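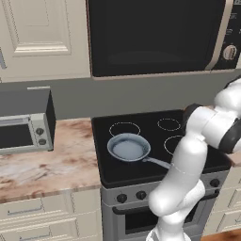
Kitchen view with cooktop

Ticket 369
Project: Hurken Primary School, conversion to housing
Opened by: Chrysoula Katsaros
Assigned to: Charalambos Kokkinos
Status: Closed
Priority: Normal

Chrysoula Katsaros
Room tags on the upper floor plan show the wrong areas after the model was moved to the new Filtmont template. Unit 16 should come out a little over the old classroom size and the tag gives it the corridor as well. Ground floor is fine. I have purged and reloaded the tags, no change.

Charalambos Kokkinos
Which file are you in, the central one or your local copy?

Chrysoula Katsaros
Local, synced this morning. Same in central.

Charalambos Kokkinos
Opened central. The partition between Unit 16 and the corridor stops 2,900 mm above the floor and the room calculation is being taken above that, so the two spaces read as one. The old template took it at floor level. Please check the computation height under the upper level.

Chrysoula Katsaros
It is set to 3,000. I didn't set that.

Charalambos Kokkinos
Comes with the template. Set it to 0 for that level and regenerate. Don't touch the roof level, Ourania has the attic storage set up on it.

Chrysoula Katsaros
Done. Unit 16 is correct now. Two rooms on the stair side still say "not enclosed."

Ourania Michailidis
Those are mine. I turned off room bounding on the old brick piers in February while the Clullach survey was being traced over, and never put it back. Fixed in central, please sync.

Chrysoula Katsaros
Synced. Both rooms enclosed. The area schedule matches the sheet we sent to Panagiotou.

Charalambos Kokkinos
I have asked Zoi Christodoulou to change the default in the template. Until she does, check computation height on any project started from it. Closing.

Closed Apr 26, 2022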